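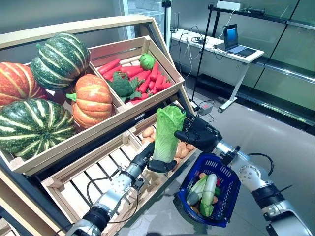 Minutes of the working group on automated order picking, fresh produce
Kedotham site, 2022-06-24

Chair: Gunhild Norðdahl
Present: shift leads (early and late), produce buyer, two staff representatives, site engineer, payroll. Apologies from the Jundia store.

1. Minutes of the previous meeting
The May minutes were approved with one correction. Under item 4, "staff will be moved" should read "staff may ask to be moved".

2. State of the work
The site engineer reported on the two-armed picker. It takes produce from the tiered stand and puts it in an ordinary shopping basket, which hangs from the right arm. Napa cabbage is handled with both hands, one under the base and one round the leaves. The engineer considers this slower than a one-handed grip but wants to keep it for large, heavy heads. Carrots remain difficult when they lie across one another in the crate.

In the last test period 61 baskets were completed without a member of staff stepping in. The late shift lead asked whether baskets with bruised goods were included. They were. The figure will be given separately for bruised and unbruised baskets from now on.

3. Changes to picking duties
Pickers at present walk the produce aisle with a list. Under the proposal by Kovalchuk, the supplier, one person per shift would refill the stand, check finished baskets and clear stoppages. The remaining pickers would stay on chilled and dry goods.

The staff representatives raised the following:
- Refilling the stand means more lifting than picking does. Full crates of potatoes are the main concern.
- Checking baskets is standing work in one place. A stool and a change of task every 90 minutes were requested.
- The person clearing stoppages should have the right to stop the machine without first asking the shift lead.

The third point was agreed at once and applies from the next shift. The 90-minute change of task was agreed for a trial. The stool is to be ordered. Lifting was referred to item 5.

The produce buyer noted that pickers now reject poor goods as they go, and that this knowledge is not written down anywhere. A picker with long service will turn over a cabbage and look at the cut end before taking it. The buyer and the early shift lead will draw up a short sheet on what is to be rejected, for use at the checking station.

4. Pay and grading
Payroll has no grade for the stand and checking post. The engineer proposed the same grade as machine attendant in the packing hall. The staff representatives did not accept this, as the attendant grade does not cover judging of quality. No decision. Payroll to bring a written proposal. Until then nobody working at the stand is to be paid below their present rate.

5. Layout and lifting
Crates will be brought to the stand on a trolley with a raising platform. One quotation has been received, from Plaltotetti, for some 3000 including delivery. A second quotation is to be obtained.

Cables in the working area are to be covered or routed along the wall wherever staff will walk with crates. The engineer will mark the walking route with tape before the next test.

6. Training
Each shift will put forward 3 people. Training takes place in paid hours and covers refilling, checking and safe stopping. The late shift lead asked that names be taken by choice first and by rota only if too few come forward. Agreed.

7. Any other business
The rota for the summer weeks will be issued unchanged. The test does not affect leave already granted.

Actions
Reject sheet: produce buyer, early shift lead
Grading proposal: payroll
Second trolley quotation, cable covers, floor tape: site engineer
Stool: chair
Names for training: both shift leads

Next meeting to be called by the chair once the grading proposal has been received.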